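Rolwood Tennis Ball Care: Your Questions Answered

Updated 6 Mar 2025

We get a lot of mail about tennis balls here at Rolwood, and we love it! You write to us about balls that have gone flat in the garage, balls the dog carried off, and balls that have turned a funny shade of gray. We've gathered the questions that come up most often and tried to answer them the way we would if you walked up to the counter.

How long does an opened can of balls stay good?

That depends so much on how hard you hit! If you play a friendly set once a week, a fresh can will usually give you two or three nice outings before the bounce starts to feel a little tired. Strong hitters may want a new can every match. The balls begin losing pressure as soon as you pull the tab, even if they never leave your bag, so try to open only what you plan to use that day.

Is there an easy way to check the bounce at home?

There is, and all you need is a hard floor and a tape measure. Hold the ball at 100 inches (a step stool helps, and so does a tall friend), let it go without pushing, and watch how high it comes back. A lively ball should return to a little over half that height. If it barely makes it to your knee, set it aside for practice or for the dog.

You can also give it a good squeeze. A fresh ball pushes back at you and hardly dents under your thumb, and an old one gives way. Try it with a new ball in one hand and the doubtful one in the other, and you'll feel the difference right away.
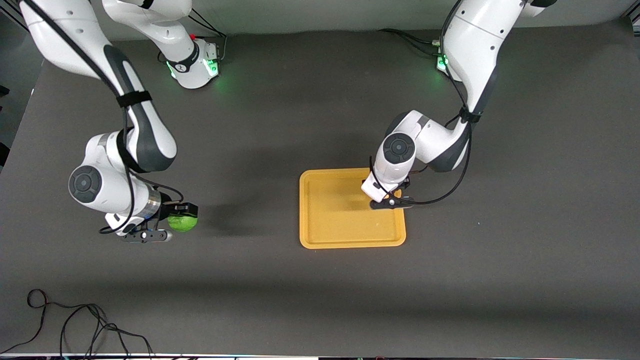
The squeeze isn't as exact as the drop, of course, but it's quick, and after a season of doing it you'll be able to sort a whole hopper while you chat with your doubles partner.

Can I wash my tennis balls?

You can, though we'd only do it for balls that are headed for the toy bin. Put them in a mesh bag, use a little mild soap and cool water, and let them air dry for a day or two. Washing fluffs up the felt, so they fly slower afterward and don't feel quite right on the racket.

Where should I keep them?

Somewhere indoors, please! A hall closet is lovely. The trunk of a car in January is about the worst place we can think of, with summer a close second. Cold makes them sluggish and heat is hard on both rubber and glue.

Do you take back old balls?

Yes, and thank you for asking. There's a Grundance bin just inside our front door, and you're welcome to drop in as many as you like, dirty ones included. We emptied 857 balls out of it in January, which was a record for us, and we'd dearly love to reach 3,000 by the end of the year. Please leave the cans and plastic lids at home, as the bin is for balls only.

Are pressureless balls worth buying?

For practice, we think so. They feel heavier and a bit stiffer at first, and some people never warm to them, but they hold their bounce for a very long time. Have a few rallies with our tester set before you make up your mind. Just ask at the stringing desk.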